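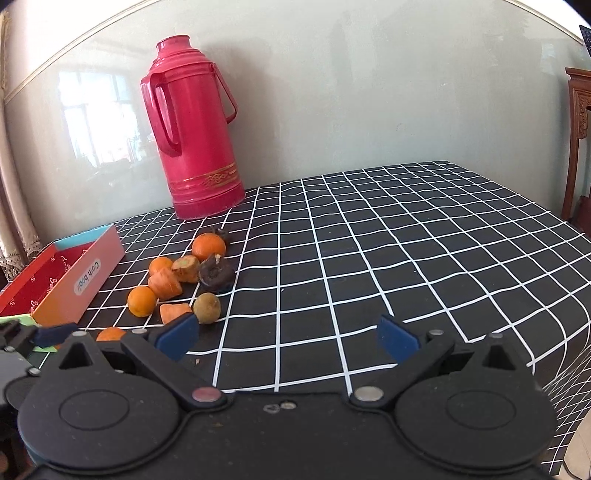
Should episodes recorded with the slipping left finger be used for training?
Use them for vision only, and leave the gripper width channel out until the corrected values are merged.

Nistari tabletop set, fault notes

Scope

This note covers a width encoding fault in the hand-held grippers used for the Nistari household recordings. The full set holds 3779 episodes. Of these, 254 are flagged width_suspect in the episode index.

What went wrong

A set screw on the left finger linkage backed out during the September sessions at Farnden. The finger could then move a few degrees without the encoder registering it. Logged width read up to 8 mm narrower than the true opening, and the error grew through the day. Camera pose was not affected.

Yabsira Negussie found the fault on a Thursday while replaying grasps on round fruit. The replay arm closed late and pushed the fruit along the cloth. The first check blamed the Fastmont driver, which was rolled back with no change.

Current state

Waraporn Sangkhawat has re-estimated width from the finger pads in 155 of the flagged episodes. The rest have the pads hidden at closure and stay flagged. Corrected values are in width_v2; the original column is unchanged.

Known gaps

Two-gripper episodes carry one flag for both tools, so a good right-hand tool may be marked suspect. Sessions from the Boonyarit site used a different linkage and have not been checked for the same wear.

Before recording

Close the fingers fully and confirm the reading is zero. Repeat after every battery change. If the reading drifts by more than 1 mm, stop and tighten the linkage, then start a new session ID.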